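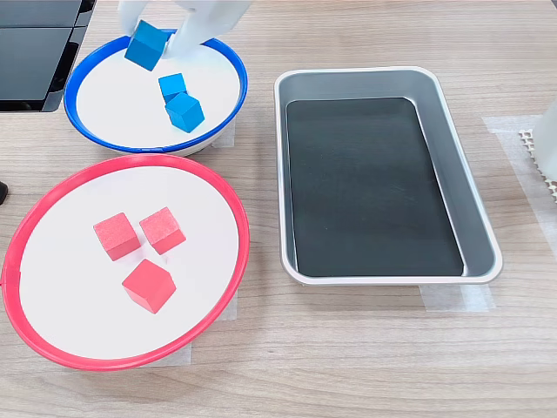

About Holroyd Blocks

Welcome, and thank you for stopping by! We are a small learning studio for young children on Tilum Street, and nearly everything we do starts with a table, a few bowls and a heap of colored wooden cubes.

We opened in September with one room and a shelf of blocks handed down from our own families. Parents would ask what the children had been doing all morning, and we would say "sorting," and they would smile politely and wait for the rest. But sorting really was the morning. Blue cubes go in the bowl with the blue rim, red cubes in the bowl with the red rim, and somewhere along the way a child starts talking about same and different, more and fewer, mine and yours.

These days we have 7 tables and a cupboard holding 3426 cubes (we do a full count once a year, on our hands and knees, and it takes most of an afternoon). Almost 202 families have been through our doors, and plenty of them still come back to say hello.

A session begins with free play, as loud as it likes to be. Then we bring out the bowls. We put only a handful of cubes in each one, so that a small hand can reach in without everything tumbling out onto the table — although tumbling is fine too, and some children like that part best. Once the cubes are sorted we might stack them, line them up, or tip them all together and start over.

Our cubes are plain on purpose. They have no letters or pictures on them, so a blue one can be a brick, a fish or a slice of birthday cake, depending on who is holding it. New sets come from Stovska, a little woodshop we have been buying from since our first year, and chipped ones retire to the garden box.

We welcome children from 3 years old, together with a grown-up. Come and sit in on a session before you sign up for anything — there is always room at the end of a table, and coffee in the hallway.

Page last updated January 24, 2024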